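Course notes, week 3: Collecting grasp examples
Instructor: Roy Marsden
Lab section, Kestwood building

Last week we looked at what a learned grasping system takes in and what it puts out. This week is about where its examples come from. Read the Fonseca handout first if you missed the lecture.

What counts as one example

One example is one grasp attempt. It has a camera view of the bin before the arm moves, the pose the gripper was sent to, and a label for the result. Failed attempts are kept. A set made up only of good grasps gives the model no way to tell a poor pose from a good one.

Where the poses come from

Early on, poses are picked at random inside the bin walls. Most of these miss. Once the first model is trained, it proposes the poses and the success rate goes up, but the data starts to lean toward whatever the model already likes. In the Floserley set we mix the two – 20 percent of attempts stay random for the whole run.

Objects

Use a mix of hard and soft items, with different shapes and finishes. Dark lenses and shiny surfaces are worth including, as depth readings on them are often poor. Change the set after every 230 attempts and write the change in the log. Do not line the objects up by hand. Tip them in and leave them where they land, even if two are touching or one is against a wall.

Labels

The Oren script labels each attempt from the gripper width after the lift. It gets thin objects wrong. In the October run we checked 531 attempts by hand, and roughly 3 percent had the wrong label, nearly all of them on thin or flat items. Check your own labels before you train on them.

Before you start a run

Check that the bin is clamped and has not shifted. If it has moved, the camera calibration no longer holds and the poses will be off. Look at the hose and cables through a full wrist turn at low speed. Keep hands outside the work area while the arm is enabled.

For next time

Bring a log of one full run, with object changes marked, and a short note on which labels you corrected – half a page is enough.

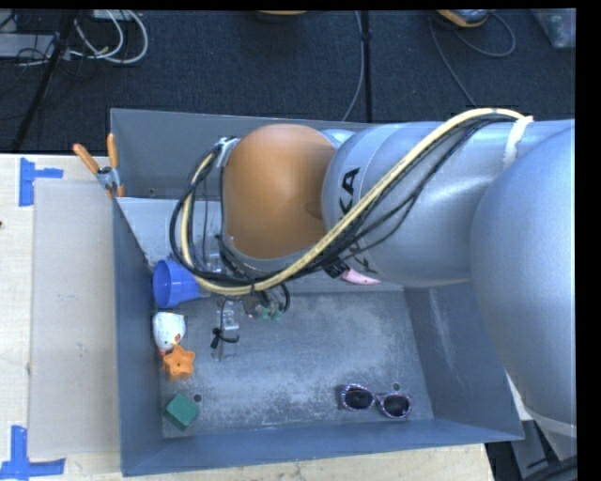 Figure 1. The arm over the bin, with a mixed object set.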